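Earpieces, talkback and the 40-minute half

I have been asked twice since June how a touchline reporter hears the studio, so I am writing the answer down once. It applies to the small productions I work on, mostly lower-division football and some handball. Larger broadcasters use more equipment and more people, but the signal path is much the same.

The reporter wears one earpiece. Into it goes a mix of two sources: the programme sound with the reporter's own voice removed, and the talkback from the gallery. The first is usually called clean feed or mix-minus. If the reporter's voice is left in, it comes back late, and most people will slow down or stop talking within a sentence. At Novham the return delay over the bonded mobile link was 751 milliseconds, measured with a clap and a recording at both ends. Nobody can speak fluently over that.

Talkback comes in two forms. Switched talkback is only heard when the director presses a key. Open talkback is live all the time, so the reporter hears every camera call, every count and every complaint about the catering. Studio presenters often prefer open, as it tells them what is coming. On a touchline I set it to switched unless asked otherwise. Assunta Melis is the exception among the reporters I have worked with. She wants everything, and wants it in the left ear with the crowd in the right.

Levels matter more than people expect. A crowd of 200 under a metal roof is louder at the reporting position than a much bigger one in an open bowl. I set the earpiece level during the warm-up, then raise it slightly before kick-off, and I put a limiter on the talkback so that a shout from the gallery does no harm. The limiter goes last in the chain. I have seen it placed before the belt pack amplifier, where it protects nothing.

For the belt packs we changed from the old Marchetti units to the Uno in the autumn. The Uno has a proper locking connector and a volume control that can be found with gloves on. Its battery door is poor. I put a strip of tape across it.

The fallback is a telephone. Radosław Kwiatkowski, who directed the Prirevach matches, has the reporter's mobile dialled into the desk before we go on air and leaves the call up, muted, until the end.

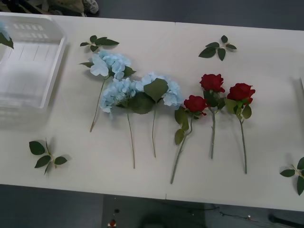 When the main return drops, the sound operator routes the phone to the earpiece and the reporter hears a short gap followed by a thinner voice. The changeover took us 12 seconds the first time, mostly spent looking for the right fader. It is now on a labelled key.

One point on counting. The director counts down to the end of an interview, and the reporter has to finish a question while hearing numbers. With a long return delay the count must be given early by the same amount, or the link to the studio will overrun. Eduardo Serrano does this by ear. I prefer to write the offset on the running order, next to the item length – it saves a conversation at half-time.

I have left out radio microphones and frequency licensing, which need a separate post.

Last updated: 2/1/20

Recent posts
Lip microphones and where to hold them
Ermanno Parisi on commentating from a monitor
Running orders for a one-camera match
Jytte Hafþórsson's notes on handball replays
Cable lengths at Novham, corrected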